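To: hillovow-sewing list
Date: 2 June 2023
Subject: Re: [hillovow-sewing] wide backing - order now or wait? also thread

In a rush, dinner's on, so answers in between.

> Hi all, I know this came up in the winter but I can't find the
> thread in the archive (the search is broken again for me). Two
> things. First, Garkside has the wide cotton back in stock and
> I'm wondering if it's worth going in on a bolt together or if
> we should wait for the fall sale. I need enough for two queen
> backs and a twin, all dark. Last time the black I got bled all
> over a cream border and I am still mad about it.

Order now. The September sale last year was mostly prints, the solids were gone the first morning and what was left was that mustard. I drove all the way out there for mustard. If we go in on a bolt we get the bolt price any time of year, you just have to ask at the cutting table, it isn't on the sign and it isn't on the website either.

The bleeding - yes. Same with my navy, same with a friend's burgundy. What works for me:

Cut off a piece the size of your hand. Hot water in a white bowl, drop of dish soap, leave it half an hour. Go do something else. If the water is clear, fine, wash the whole length warm and forget about it. If it's tea colored or worse, wash the whole length hot, twice, with color catchers, then do another bowl test. I've had one that needed four washes. I've had one I gave up on and turned into a tote bag lining.

Don't bother with vinegar and salt. I did that for years, my mother did it, her mother did it, and the red tablecloth still turned everybody's napkins pink. Doesn't set modern dyes as far as I can tell.

Dry it before you cut. The wide stuff shrinks more than the regular width and it shrinks lengthwise, I lost almost a hand's width on the last one. So add extra when you figure your share. And clip the corners before it goes in the machine or you'll be picking strings out of it all evening. Zigzag the raw ends if you're feeling virtuous, I never am.

> Second, thread. Does anybody have an opinion on the Antal
> cones? I've been using the little spools and I run out at the
> worst time, always in the middle of a border. My machine is
> fussy (it's the older Ternirer, the one with the side bobbin)
> and I don't want to buy a giant cone and find out it hates it.

Opinion, yes. I like them. There's two sizes, the 1,460 yard and the 2,750 yard. Get the small one first. The big one is the better deal if you know you like the color but it doesn't fit under the cabinet lid and it's a long time to live with a thread that's a shade off.

I've got the same Ternirer, or close to it, mine has the plastic handwheel. It was fine with Antal once I put the cone on a separate stand behind the machine. Off the regular pin it jerks, tension goes all over the place. You can use a coffee mug instead of a stand, stand the cone in the mug, run the thread up through a safety pin taped to the back of the machine. Looks terrible. Sews great. Loosen the top tension a half number, maybe a whole one, and test on a scrap sandwich with the real batting, not just two layers of cotton, it lies to you on two layers.

For dark backing I'd get color 924. It's sort of a slate, and it goes with navy and black and charcoal and even the dark green. Matched navy thread on navy fabric sounds right but if your top is light it'll show like pen marks on the front. Slate top and bobbin and you stop worrying about little dots. Needle size 90, fresh one, the wide cotton is woven tighter then the regular and a dull needle makes popping noises.

> Also is anyone else having trouble getting lint out of the
> bobbin area? It's like felt in there.

Everybody. Dark fabric makes it worse, or it just shows more. Small paint brush, a stiff one, and take the plate off every time you change the bobbin. No canned air, that blows it farther in. One drop of oil after, then sew on a rag for a minute so it doesn't end up on your quilt. Ask me how I know.

Now the bolt. If you want in, write to me OFF list with yards and color by the end of next week. Don't reply to all, last time half the list got everybodys yardage and then two people got counted double and we ended up with a leftover piece that's still in my hall closet. Colors they've got in wide right now, from what I was told on the phone: black, charcoal, dark blue, a dark green, natural, white. No gray, I asked. You pay when you pick up, cash or check, and I'll cut and label everything before the next meeting so we aren't doing it on the floor.

Oh and bring back the walking foot if you have it. The screwdriver too, its in the same bag, or was.

Gotta go, rice is boiling over.
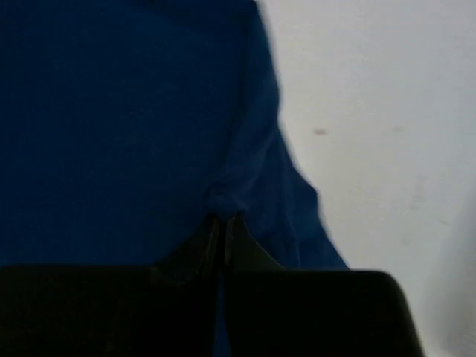 Dark blue cloth, bunched up a little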